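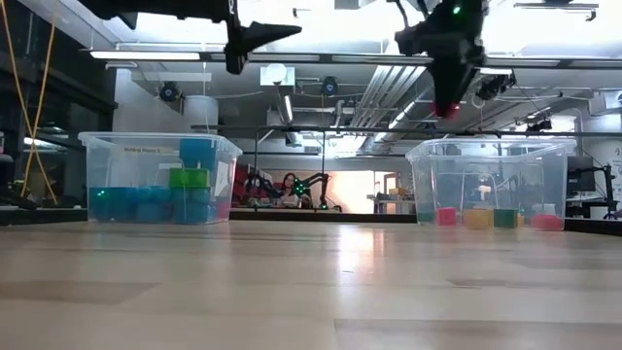 Interview: Inside the Bindgate Barrel Program

Bindgate has made replacement barrels for bolt-action hunting rifles since it moved its shop to Fliltadero, and in June it added a lighter contour to the line. The head of the program spoke with us by phone at 10 in the morning.

"Customers asked for less weight at the muzzle," the program head said. "They did not want to give up the heavy shank, so we kept it."

Each blank is stress-relieved before and after rifling. The second cycle adds time, and the company has no plans to drop it. "We tried a single cycle on the Skudura contour. Groups opened up as the barrel warmed -- that was the end of the trial."

The shop shipped 2964 barrels last year, of which 486 were threaded for a muzzle device. Threading is now a standard option at the time of order.

Asked about the Yazdani stock inlet, the program head said that the new contour fits without sanding. Orders for left-hand actions open next month.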